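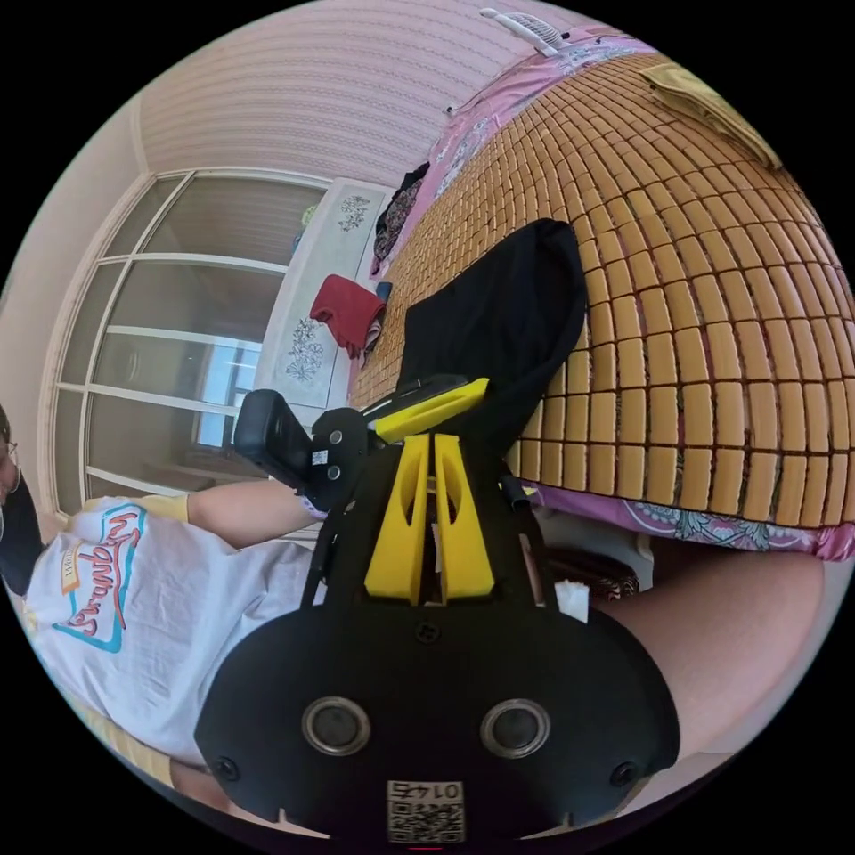 Stop mailing us stuff

Another storm, another pile of donated sweaters. Up to 3000 bags landed in Havska after the flood and half the town still had no clean water. Who sorts it all? Tired people, that's who.
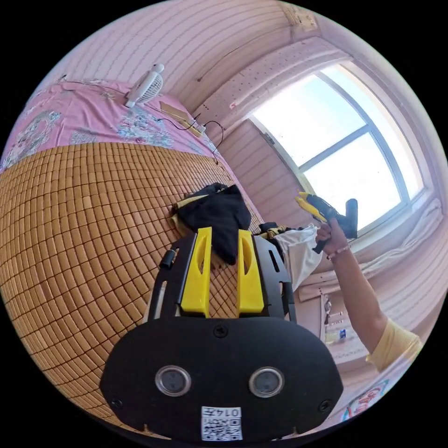 Bedroom, with the gripper pointed at the bed.

Send cash. Boring, I know. But 50 bucks moves faster than a box - and the Droroser store was open agian in days. Folks there could of bought what they needed, local. 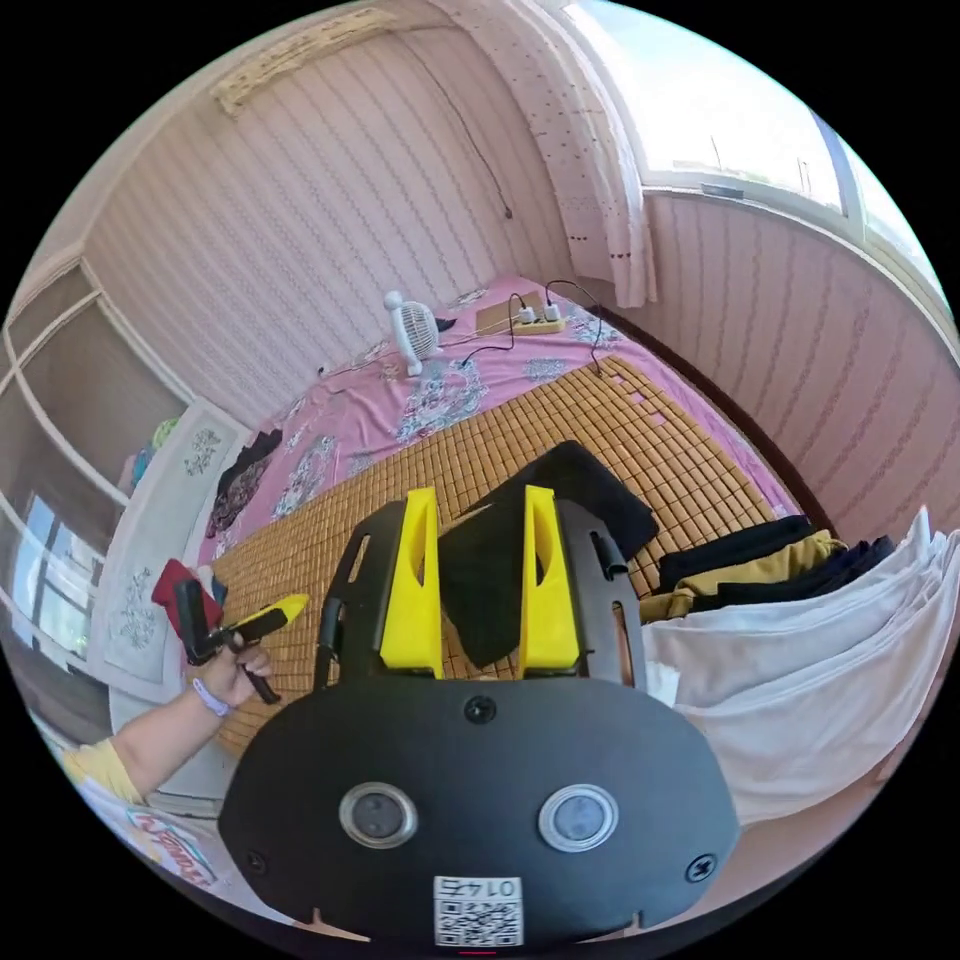 What about the warehouse

Flumisar wants to build one. For 1000 pallets! Of what? More sweaters. Put it toward pumps and the Yusof road, the one that washes out every March. 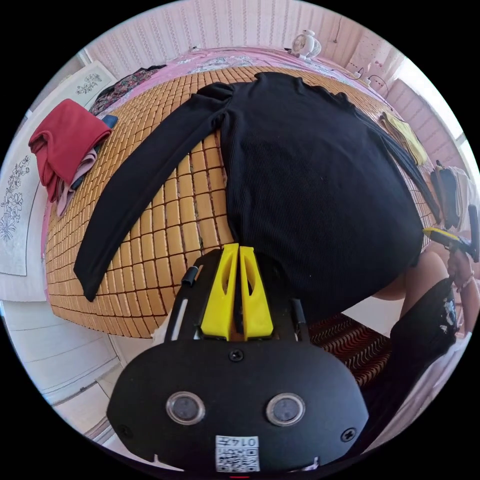

Black garment spread out on the bed.

So ask first, then give. And if the county won't publish a needs list, call them. I did - 40 minutes on hold. Calling again tomorrow.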